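3.2 Peg and block geometry

The Suvora part set separates two properties that earlier insertion sets tend to vary together: the clearance between peg and hole, and the shape of the part of the peg that stays outside the hole. Blocks and pegs were cut and finished by Kulstead from our drawings. The set comprises 30 matched pairs. Each pair was measured on receipt and again after the last insertion, and the pair number is used throughout as the unit of analysis.

The pegs treated in this section are blue and the block is purple. Holes are round and open at the top surface of the block. A hole reads as a dark disk against the lighter surface, and its rim is the only reference a person needs when judging lateral offset by eye. Because the rim is a thin feature, small changes in its condition have a large effect on whether a tip slides in or catches. We inspected every rim under magnification before the first insertion and rejected blocks with visible burrs. 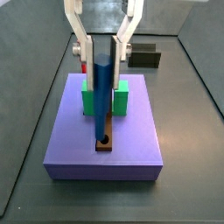 A reviewer of the Cullinane data objected that rim condition and clearance cannot be told apart once a block has been used more than a few times, and that any result reported against clearance alone is really a result about wear. We accept the first half of this argument. Wear enlarges the opening at the top and leaves the lower bore nearly unchanged, so a single diameter is a poor summary of a used hole. For this reason we report two diameters per hole, one at the rim and one at mid-depth, and give results against each.

The second half does not hold for our data. Of 1,549 insertions, 488 were made with blocks that had not been used before that session. When the analysis is restricted to these, the ordering of pairs by seating error is the same as for the full set. Differences between neighboring pairs are smaller, but none changes sign.

3.3 Alignment before contact

Angular error at first contact matters more than lateral error once the tip is over the opening. A tilted peg touches the rim at one point and the bore at another, and the two contacts together can lock it. The geometry is well known and is not rederived here. What the Suvora pairs add is a range of peg lengths at constant clearance, so that the onset of locking can be read against length alone.
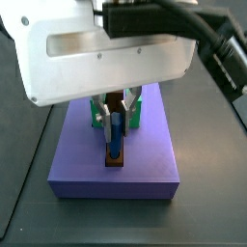 Figure 4. Blue peg held upright with its lower end toward the block.

Among the insertions coded for angle, 432 began with a tilt large enough to measure from the side. Long pegs tolerated less tilt than short ones. The relation is close to linear over the middle of the range and flattens for the shortest pegs, where seating is limited by the bottom of the hole.

3.4 The shouldered piece

One form in the set has a square-sectioned block at one end and a round shaft at the other. The step between them acts as a stop. It also makes the piece behave differently when laid down, as a plain cylinder rolls and a piece with a square end settles on one of its flats.

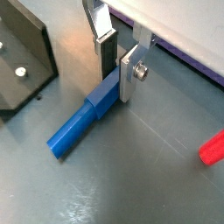 The square section fixes the orientation of the piece about its long axis, although a round hole makes no use of that information. We kept the form because it allows the same piece to be tried in the keyed blocks of the Skusura set, where rotation does matter. Seating depth for shouldered pieces is measured from the step to the block surface with a feeler gauge. For all other pegs it is measured from the exposed end. The two measures are not pooled in the tables that follow.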